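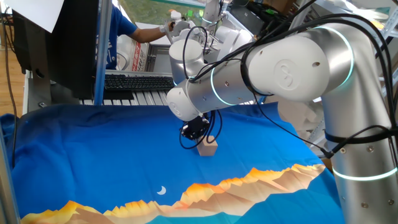 A small block of wood on a blue tablecloth.

Search this site Type a word... Go

Why does wood float?

Drop a rock in the bath. Clunk, straight to the bottom. Drop in a stick. Floats! Even a huge log floats, and a log weighs way more than you do. So what's going on?

Start with trees. Wood is made of tiny tubes, too small to see without a microscope. When the tree was alive they carried water up from the roots. Once the wood dries out the tubes fill up with air. Lots of air, hardly any weight.

Now the water bit. Push your hand down flat in a full sink. Feel it pushing back? Water pushes up on everything you put in it. If the thing is light for its size, the push wins and it floats. Heavy for its size, it sinks. The word for this is density. Good word, try it on your teacher.

Does all wood float? Nope. Some kinds are so heavy and tightly packed they sink like a stone. Ironwood is one. Balsa is the other way, super light, people make model planes out of it.

And logs can get soggy. At Brundness they used to float logs down the river to the mill, and some soaked up so much water they sank. There's still 14 of them on the bottom near the old bridge, grey and slimey. Fish love them.

Try it yourself
Get a bowl of water, a wooden block, a coin, a cork and a grape. Guess first!! Write your guesses down. Then drop them in one at a time. Which ones did you get wrong?

Leave the block in the water for 6 days. Is it sitting lower then it was? Colour a line on the side with a crayon so you can check.

Next time: why ice floats, and what happens to the ponds at Trimdale in March.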